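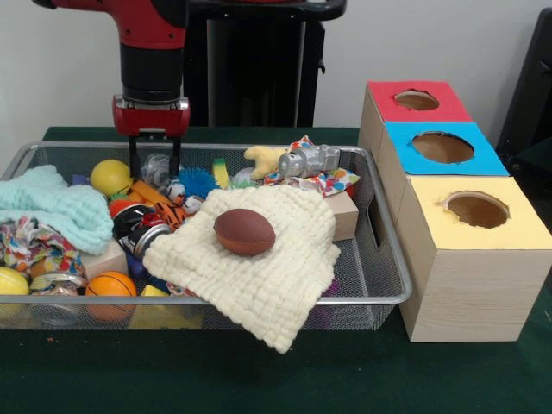
Wire mesh basket with colorful toys, green tabletop

Court and Complaints Desk: Pre-Publication Inspection Checklist, with Comments
Tanguy Community News
Inspection period: January
Inspected by: Perrine Chauvin
Comments added by: Clem Gilchrist, Kayode Olaniyan
Archive size at inspection: 381 published court stories

Key: OK / FIX / N/A. Comments are signed with initials. Please add to them, I love reading them!

SECTION A. NAMES AND IDENTITIES

A1. Full name of every party matches the court filing, letter for letter.
OK
PC: Every file I pulled had the filing attached and the names highlighted. Huge improvement on last time, when I was hunting through email for half of them.

A2. Age, street or occupation included so that a reader can't mistake the person for someone else with the same name.
FIX
PC: Missing from the landlord dispute story. We have two readers in town with the same name as the defendant and one of them called us, very politely.
CG: Added his age and occupation, and I phoned the other man back. He was great about it and now wants to write us a gardening column.

A3. Minors and protected witnesses removed from text, headline, web address and photo file name.
OK
PC: Do keep checking the web address. It keeps the old headline unless you change it by hand.

A4. Business names checked against the state register.
OK

SECTION B. WHAT WE SAY HAPPENED

B1. "Charged," "sued," "settled," "convicted" and "found liable" used correctly.
FIX
PC: One story said "convicted" in a civil case. The body text had it right, so this was the headline only, but plenty of people only read the headline.
KO: My headline, my fault. Changed to "found liable" and a correction line added at the foot. I have taped the word list to my monitor.

B2. Each allegation has a source in the same sentence.
OK
PC: Lovely clean copy this time. The zoning appeal piece is one I'd happily show to new writers.

B3. Quotes from hearings checked against notes or transcript by a second person.
OK
CG: Takes me a good half hour per story and it's my favorite part of the week. You catch such odd little things. "He had no intention" and "he had the intention" look very alike in my handwriting.

B4. Opinion pieces labeled as opinion, with the facts they rest on stated or linked.
FIX
PC: Label is there on the desktop page and drops off on phones. Régis Delorme has the ticket.
KO: Régis says the Skevelel template is hiding it below a certain width. Until he's done, put OPINION in the headline itself.
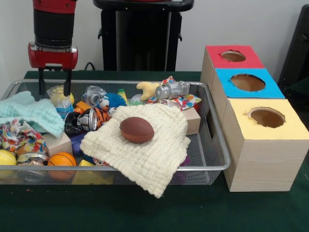
Small brown toy football on a cream knitted cloth

SECTION C. RIGHT OF REPLY

C1. Person or firm contacted before publication, with a reasonable deadline.
OK

C2. Time of the call or message logged, and by whom.
FIX
PC: Two entries say "called, afternoon." Please write the time, for example 3:40 p.m., and which number you tried. If this ever gets to a lawyer, that line in the log is the first thing she'll ask for.
CG: Both mine. I found the times in my phone and filled them in.

C3. Reply printed fairly, and high enough in the story that people will see it.
OK
PC: The Norus story has it in the third paragraph. Perfect.

C4. Replies longer than 400 words cut only with the sender's agreement.
N/A
PC: None came in this period.

SECTION D. CORRECTIONS AND TAKEDOWN REQUESTS

D1. Every complaint acknowledged within 2 working days.
OK
PC: All of them! Kayode, thank you, I know who was answering those at 7 a.m.

D2. Correction placed on the story and also on the corrections page.
OK

D3. Social posts linking to a corrected story are corrected too.
FIX
PC: We fixed the school bus contract story and left the old post up with the wrong figure in it. The contract was misreported by $1000, and the post had been shared more than the story.
KO: Post replaced, with a note under it saying what changed. I replied to the people who had asked about it as well.

D4. Original version saved before any edit or deletion.
OK
PC: Tekix backup opened first time on three stories picked at random. Please never delete anything outright while a complaint is open, even if the person complaining asks you to. Save it, take it off the site if Anatole agrees, and keep the copy.

D5. Legal letters passed unopened-ended and unanswered to Anatole Aubert, same day.
OK
PC: "Unopened-ended" is a typo that has survived three versions of this form and I'm fond of it, but let's make it "passed on, unanswered."
CG: Noooo. Fine.

SECTION E. STILL OPEN

Opinion label on phones: Régis
Word list to be added to the headline screen: Kayode
Reply log form to get a required time box: Clem
Old court stories where the case has since been dismissed, update line needed: Perrine and Clem, starting with the oldest

PC: I'm really looking forward to that last one. If you remember a case that ended quietly after we covered it, send me the name and I'll pull the docket.

Signed off: P. Chauvin
Copy to: A. Aubert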